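Cleaning, Reshaping and Storing Artificial Flowers

Household notes, Truslow Home Workshop
Compiled by Martim Veloso

Lay the stems out on a clean, light-colored, hard surface before doing anything else. Leave space between them. Dust, frayed petal edges and detached leaves show clearly on white, and a loose leaf is easy to match to its stem when nothing is piled on top of it.

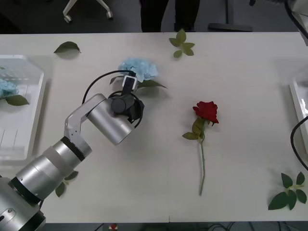
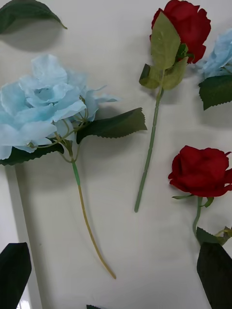
Sorting by material

Sort first by what the petals are made of, then by stem type. Color is irrelevant at this stage, except for deep reds and blues, which need a dye test (see below).

Fabric petals: most hydrangeas, peonies and roses sold for home use. Usually polyester, sometimes silk or cotton in older stock.
Latex or foam petals: slightly rubbery, often sold as "real touch." No solvents, no heat.
Molded plastic: filler greenery, berries, some stems. Tolerates full washing.
Paper: dry cleaning only.

Stems are either solid plastic rod or wire, wrapped or coated. Wire can be bent cold with the fingers. Plastic rod should not be bent cold. It whitens at the bend and eventually cracks there.

Dry dusting

Dry dusting handles most flowers that have been on display for less than a year. Use a soft makeup brush or a 2-inch natural bristle paintbrush kept for this purpose. Work from the center of the bloom outward. For a dense head such as a hydrangea, hold the stem just below the bloom and turn it a little after each pass.

A hair dryer on the cool setting clears dust from between petals. Keep it at arm's length. Do this outdoors or near an open window, and brush afterward, not before.

The salt-in-a-bag method works on sturdy polyester heads. Put the bloom head down in a paper bag with half a cup of coarse salt, close the bag around the stem and shake gently. Tap the head out thoroughly. Do not use it on latex or paper, or on anything with glued-on beads or glitter.

Dye test

Press a damp white cotton swab against the underside of one petal for a count of 5. If color transfers, do not wet the flower. Test the leaves separately. They are often from a different supplier than the petals and may run when the petals do not.

Wet cleaning

Fill a basin with cool water and add a few drops of mild dish soap. Hold the flower by the stem and swish the head for a few seconds. Do not soak. Glue at the base of the bloom softens in standing water, and the petal layers then slide off the stem as a unit. Rinse once in clean cool water, shake off the excess and hang the flower head down to dry. Wrapped wire should be kept out of the water as far as possible, as paper tape unwinds and the wire beneath it rusts.

Allow a full day for drying. Dense heads may need 2.

Reattaching leaves

Many leaves are only pushed onto a peg or nub on the stem. Check for one before reaching for the glue. If it is present, press the leaf back on with a slight twist. If the hole has stretched, put a very small drop of clear craft glue on the nub first.

For leaves with a broken wire, overlap the leaf wire and the stem by an inch and bind them with floral tape. Stretch the tape as you wrap. Unstretched tape does not stick to itself.

Hot glue is acceptable on plastic rod. Use the low-temperature setting on fabric.

Reshaping

Crushed polyester petals recover well with steam. Hold the bloom a foot from a garment steamer or a kettle spout, keep fingers clear, and shape the petals once they have cooled slightly. Po-yen Lo wrote in to recommend laying flat leaves under a pressing cloth and using the iron on its lowest setting. We tried it on serrated leaves and it works, but any molded plastic rib on the back must be peeled away first.

Storage

Store in a rigid box, heads at alternating ends, with tissue between layers. Avoid newspaper. Keep the box out of attics and away from direct sun. Label the end of the box, not the lid.

Next: Removing candle wax from table linen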